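Old office towers – keep, sell or strip?

Makori_Mwajuma, 3/8/19
Hello all. Our little bookshop has moved to laptops and I have 11 old towers in the back room. My cousin reckons they'll fetch something whole, but I do wonder whether buyers only want the bits, bless them.

njoroge_k
Strip them, every time! Memory and graphics cards post cheaply, and a whole tower costs a fortune to send. One of the Dells I'm parting out, lid off and no processor in the socket:

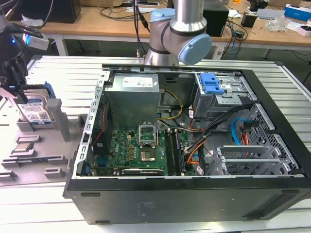
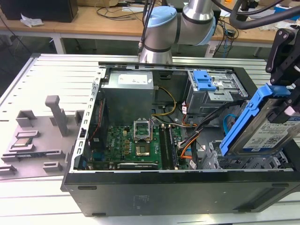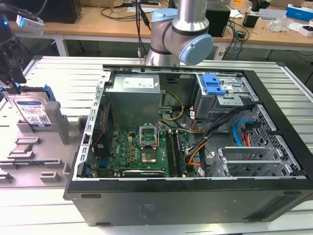
Reply from Flostemari
Sorry Njoroge, I can't agree. I sold 17 whole ones locally last December, collection only, and never bought a single padded envelope. Lovely people came for them too – one brought cake.

njoroge_k
Fair enough on the cake. Do wipe the drives first though, whichever way you go.

Makori_Mwajuma
Thank you both, I'll try two whole in Ondton and see who rings.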